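Small bins for a pantry shelf - what goes in what?

nilesell99
Sorting our snack shelf this March. I have a blue plastic bin on a white table and a mix of boxes and cylinders to put away.
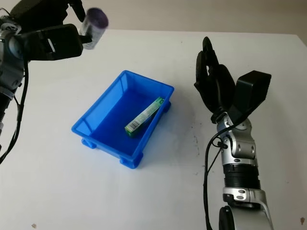
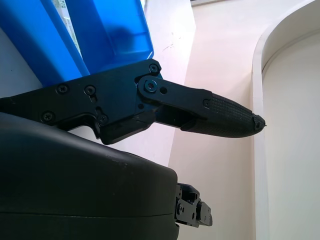
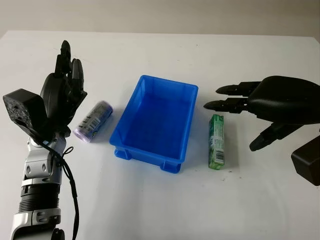 Do boxes and cans go together, or one bin for each?

Thanasis Drakos
Together. Long boxes in first, on the diagonal if they won't lie flat, then the round stuff beside them.

kirkovel
Disagree. Cans roll and dent the cardboard. I keep cans on the shelf and use bins for boxes only.

Thanasis Drakos
They don't roll if the bin is full - mine never have.

L. Karras
Depends on weight. I stop at 8 items a bin, and anything over 500 grams stays out.

nilesell99
OK, boxes in the bin for now. Cans can wait until I buy a second one.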